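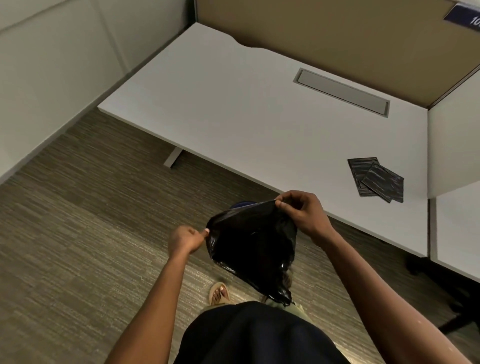 Changing the bin bags at work

3 February 2018
By M. Siregar

Print this page | E-mail this page

I took over the bins in our office in May. The cleaning firm only does the floors and the toilets now, and the small bins under the desks were left for us to sort out. I said I would do it as I am usually in first.

We are on the second floor of the Undance building in Trostville. There are 16 desks, 13 of them used every day, and each one has its own bin. It takes me less time than making the tea, but I got it wrong for quite a while and I thought I would write down how I do it now.

I used to carry the whole roll round with me and tear off a bag at each desk. The roll went under my arm, then on a chair, then on the floor, and once I left it in the kitchen and had to go back. Now I take the bags ready folded and put a few down on the desk while I do the bins nearby. Folded flat they stay where you put them.

Opening the bag is the slow part. The black ones cling together at the top and you can rub away at the wrong end for ages before you notice. I find the seam first, as that is the bottom, and then work the other end between finger and thumb until it parts. After that I pull the mouth wide and shake some air in before it goes anywhere near the bin. If you push a flat bag in, it only goes halfway down and the first apple core pulls the lot in after it.

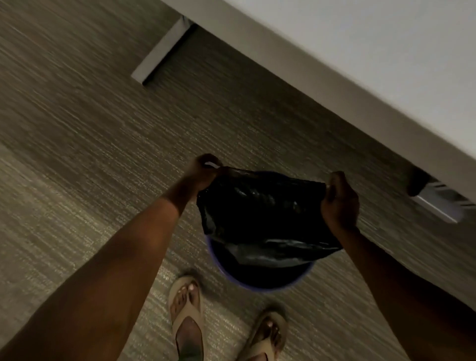
I fold a good hand's width of bag over the rim and run a finger round the inside to let the trapped air out. If the bag is too big I twist the spare at one side and tuck it under the fold. I have tried elastic bands and they ping off.

The bags are Mireo ones, bought in a box of 2000 before my time. There are 219 left by my last tally, and I will be looking for something a bit thicker when they go. These are fine for paper but they don't like yoghurt pots with the spoon left in.

I have stopped changing every bag every day. If there is only paper in it, I tip it into the big sack and leave the bag where it is – that alone has cut what we get through by over a third. Anything with food or a teabag in it gets changed.

The recycling boxes by the printer are still a mess. I have asked for a second one for card and am waiting to hear.

Contact | Copyright M. Siregar | Back to top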